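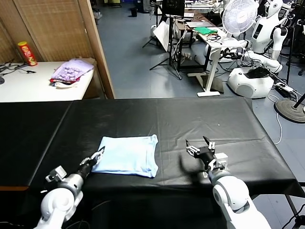

Fulluvska holds its open day once a year, and this was the first one I'd bothered to go to. The invitation said the theme was "Working Safely Beside Robots," and it promised a look at the site's new rulebook for cloth handling. I have read a lot of rulebooks. Most of them are written for the visitors.

We were signed in, given a badge and a four-page handout, and told to stay behind the yellow line. I asked which yellow line. There was one in the corridor and one at the loading door, and inside the room where the folding work is done I never found a third. The guide said the line in there was "understood." I wrote that down.

The folding room is the heart of the visit. A two-armed robot works at a table covered in black plastic sheeting, and the job is garments: flatten, fold, square up, start again. When our group came through there was a light blue item on the table, already folded into something near a rectangle, a little rumpled at the edges. I've seen worse in stores. I've also folded worse myself, so I won't go on about it.

What I'd come for was the rulebook. It's called Gritgate, after the building it was drafted in, and it runs to 36 rules. The people at Fulluvska are proud of it. It covers speeds, stops, who may reach over the table and when, how a gripper is checked at the start of a shift, and what gets written in the log. The handout gave the short version, 13 rules on one side of a sheet, which I liked a good deal more than the long one. Anybody can remember "hands off the table until the arms are parked." I doubt anybody remembers rule 29, which has three subclauses about sleeves.

The sleeves are the operators' own, by the way. Nothing loose below the elbow. Half of our group was standing there in raincoats.

Gritgate is at its best on the dull stuff. Grippers are checked finger by finger before work begins, and a worn pad means the arm stays parked until it's changed. The stop button is tested at the start of the shift by pressing it, and the log wants a time and initials. There is a rule saying the person who restarts the robot after a stop has to be the person who can see the table. I've been to plants with ten times the budget that don't have that one written down anywhere.

It is weaker on the floor. There are two rules about cables, and both say they should be "managed." Managed how? Lab floors fill up with leads. A power strip lay beside a second robot, the humanoid one on the round base, with a thin white cable looping away from it across the floor, and there was another tangle of wires on the standing desk. I asked whether that counted as managed. The guide said the cable rules were under review and would be tightened by next April. Fine, but a cable can trip a person this week, and I'd rather see a roll of floor tape than a review.

Same complaint about the table. Gritgate calls for a "clear and even work surface" and then doesn't say what that means. Can the sheet have creases? The one I saw had a few, faint ones. Does a crease matter to a gripper that's trying to pinch a single layer of cloth? I asked, and got a pleasant answer that didn't settle it. A rule you can't fail isn't much of a rule.

And there's the matter of snacks. The short sheet says no food or drink in the work area. A red snack can was standing on the white table behind the black one, next to a pile of folded fabric. I pointed at it. We were told that the "work area" means the black table and the reach of the arms. So the rule is narrower than it reads, and somebody should rewrite it before a new hire argues the point with more at stake than potato chips.

After that came coffee and a talk from Grindelo, the outfit that audits the site. They visit 6 times a year and score against the full list. The last score was 36 out of 36, and it went up on the slide in very large type. I'd have trusted 33. A perfect score tells me the auditor and the rulebook agree with each other, and after the cables and the snack can I wasn't sure either of them had looked down. To be fair, the speaker took the question well and said that floor conditions are scored on the day of the visit only.

Shiferaw, who run a similar folding line across town, had a stand in the lobby with their own rules on a laminated card. Eight lines in large print. It leaves out a lot, including anything about who restarts the robot, but I could read it from where the operator would stand. Gritgate lives in a binder. I asked to see the binder and it was in another office.

The next open day is 7th June. Sign-in is at the side entrance, parking is tight, and if you want the full rulebook you have to ask for it at the desk before the tour, as they don't hand it out afterward. Leave the raincoat in the car.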